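Karkden Community Hall — Party and Event Room Checklist
Monthly walk-through, March
Checked by: Zdenka Vidmar
Copy to: Mirsad Petkov, Viorica Kelmendi

Mark each line OK, Fix, or N/A. Write a comment for anything that isn't OK.

Entry and floor

1. Door opens fully and closes by itself — OK
2. Mat lies flat, no curled corners — Fix
Comment: The corner nearest the hinge is up again. Taped for now. Needs a new mat, same size as the old one.
3. Floor dry, no loose cords — OK
4. Exit sign lit — OK
5. Extinguisher tag current, pin in place — OK
Comment: The needle is in the green. Someone had hung a coat on the bracket. Moved it.

Tables and chairs

6. Tabletops wiped, no splinters or lifted edges — OK
7. Folding legs lock — Fix
Comment: One table has a leg lock that slips if you lean on the end. Tagged and put against the back wall. Mirsad to look at it before the next booking.
8. Chairs stacked no more than 5 high — OK
Comment: They were stacked 7 high last month, so this is better.

Power and heat

9. Outlet covers tight — OK
10. Coffee urn cord and plug, no cracks or scorch marks — OK
11. Urn thermostat — OK
Comment: Set to 190 degrees. Viorica asked if it could go higher. Please leave it where it is. Kids use this room.
12. Urn sits back from the table edge, spout facing the wall side — Fix
Comment: It was at the front edge when I came in. Moved back. The tape line on the table has worn off and should be redone.

Cups, plates and serving

13. Paper goods stored off the floor, sleeves closed — Fix
Comment: Two sleeves of plates open on the shelf. Threw out the top few from each and clipped the bags.
14. Cups clean inside, rims rolled evenly, no dents or split seams — OK
Comment: The large teal ones with the silver rim and gray lining passed. For cold drinks only until Dušan hears back from the supplier, Grevton, about the lining. Not to go in the microwave in any case. 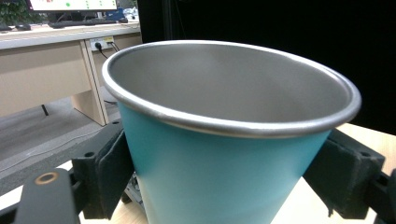

15. Trash and recycling bins lined — OK
16. Serving tongs and ladles washed and put away — OK
Comment: 3 ladles on the hooks, matches the list.

First aid

17. Kit sealed and in date — Fix
Comment: Seal broken, burn gel missing. Everything else is there. Please write it in the book when you take something.
18. Emergency numbers posted by the phone — OK

Open items from last month

Window latch — done.
Light over the sink — still flickers. Vesna Dervishi has the work order.

Next check is in April, same list. Leave the sheet on the clipboard when it's filled in.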